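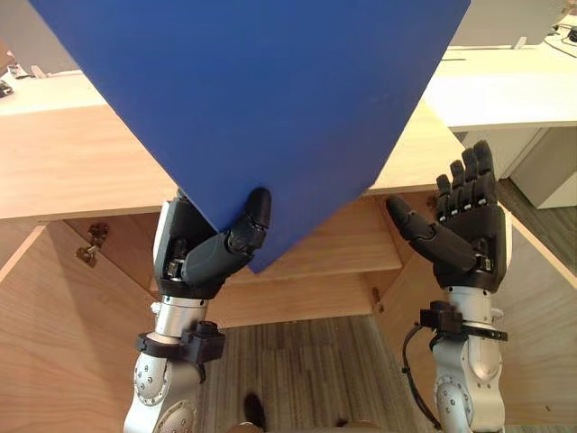 Cesuswood toll case: appeal ruling is in!

Boards > Courts and Law > Local Rulings

Posted in March by gavelwatcher
14 comments | 3 shares

gavelwatcher
Just got back from the Olport courthouse and wow, what a morning. The appeals panel threw out all 296 toll citations from the Cesuswood bridge! The judges said Muvunent (the company that runs the toll booths) never had the authority to issue them in the first place. I read the whole opinion on the bus home and it's so clearly written - go read it, even if you never got a ticket.

marshroad_22
Great news, but "threw out" is a bit strong. They sent it back to the lower court with instructions. The county can still ask for a rehearing.

gavelwatcher
Fair point, and thanks! The instructions are to dismiss though, page 9.

tollhater
So do I get my money back or not? I paid mine.

marshroad_22
Not automatically. The ruling only covers people who contested. Look up Kanagaratnam, the old parking case. Folks who had already paid had to file on their own.

pinecone
I disagree on Kanagaratnam. That one turned on a missed deadline, and there's no deadline in the toll ordinance. I'd file.

gavelwatcher
Ooh, I hadn't thought of that! Footnote 4 sort of hints at it too. The clerk's window opens at 8:30 and the refund form is one page.

tollhater
ok filing Monday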